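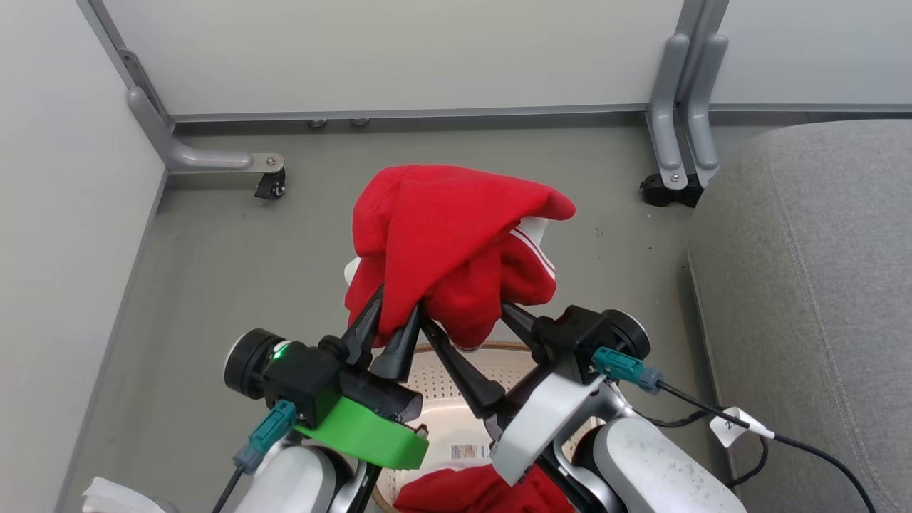 Laundry Sorting With Two Arms — Group 4 Report

Team: Kanyarat Srisuk, Tatsuya Ikeda, Wanda Kalinowski
Advisor: Prasert Khamphan
Darnton robotics club, spring project

1. What we wanted to do

Get a two-arm robot to take clothes out of a basket one at a time and put them somewhere else. Folding was in the first proposal. Folding got cut in March after we saw how long just the picking took. Prasert said pick one thing and make it work, so picking it is.

Clothes are hard because they have no fixed shape. A cup looks like a cup every time. A shirt is a different lump every time you drop it. Most of our trouble comes back to that.

2. Setup

Two arms side by side, one gripper each, black fingers. Round perforated basket on the floor between them. We started with the basket on a table but the arms kept reaching their joint limits, so floor.

Red clothes for most of the tests. They stand out against the gray floor and the pale basket, so the color mask is easy. The red knit piece with the white stripe trim was the best one to work with — the stripe gives you something to track when the rest is just bunched up. White cloth was bad, the mask loses it in the basket.

Cables: each gripper has a teal connector with a black cable coming off it. Leave slack. Tatsuya pulled one out twice in the first week by sending the arm too far over. The tag with the handwritten 2 on it stays on the right gripper's cable, please don't take it off, we mixed the sides up once and lost a whole afternoon.

3. How we collected runs

All runs were driven by hand (teleop), no policy yet for these. One person drives, one resets the clothes, one writes the log. A run starts with both grippers open above the basket and ends when the garment is let go or dropped, or at 20 seconds.

We did 132 runs total. 104 were kept. The rest got thrown out, mostly bad camera timing, plus a batch where the log didnt save.

4. What went wrong

Picking two things at once. Biggest problem by far. If two red things are touching, the fingers grab both and the mask thinks it is one big garment. Fix for now: lift slow, stop, look, shake a little.

Fingers crossing. When both grippers go for the same fold the tips come in at an angle and can hit each other. We added a minimum gap in software but set it too wide at first and then nothing could be held with both hands. Wanda got it down to a value that mostly works. It's in the config file, don't change it without asking her.

Basket moving. It slides when a finger catches the rim. Tape helps.

5. Training

Trained on the 104 kept runs. First model just hovered over the basket. Second one, with the start of each run trimmed, goes down and closes on cloth. In 5 test tries it lifted something every time but let go early in most of them. Too few tries to say much, we know. Need to run more befor the Tuesday demo if the lab is free.

6. Still to do

Mixed colors. Get the white cloth working.
Redo the runs with the bad timing.
Ask Yupin Prasertsri about softer finger pads.
Put the logs in one folder, right now they are in three.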